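Gripper lets the jar slip in our club project, what to change?

Azadeh Akbari
Hello, I am in a student robotics club and our arm must lift a jar from its round base and put it back. 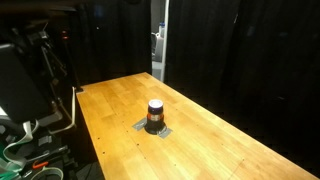 It is good 13 times, then the jar slips. We close the fingers to 400 in our script. Should I go higher?

Mangubat
Go lower on the jar first, below the lid. After this try 290 and 400 again, same speed.

Radholm
had same in February, new finger pads fixed it

Ilow
Which arm?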